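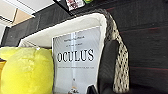 ## 4.2 Sorting a mixed basket

**Figure 2.** A wrist view from the basket task. A paperback titled *OCULUS* stands against the fabric liner, with a yellow plush item beside it and the gripper fingers close to the book.

Of all the chores we tried in the Oltness apartment, the living-room basket was the one we kept coming back to, partly for its difficulty and partly, we admit, out of fondness. Everybody has a basket like this somewhere at home, and most of us can sort one out while talking on the phone. The robot needs a good deal more patience. A book has to be held firmly by a stiff, slippery cover, while a soft toy gives way under the fingers and can hide whatever is next to it. As Figure 2 shows, the two can sit right up against each other, and the basket wall curves in close behind the fingers.

We ran 626 picks in all, using the Lencho controller with the same settings as in the kitchen trials of Section 4.1. A pick counted as finished when the item reached its proper shelf or bin without help. By that measure the robot managed 70 percent, a figure that pleased us at first and then sent us back to the logs for most of May. Plush items were seldom a problem. Thin paperbacks were – many of the failures began with a fingertip sliding along a cover instead of getting behind it, and a second try from the same angle rarely did better.

We then let the planner nudge the book away from the liner before closing the grip, a small habit borrowed from the Rivirura shelf-stocking work. It made for slower tidying, and a person would still have been done long before, but the grasps that followed were steadier, and we kept the nudge for the laundry trials in the next section.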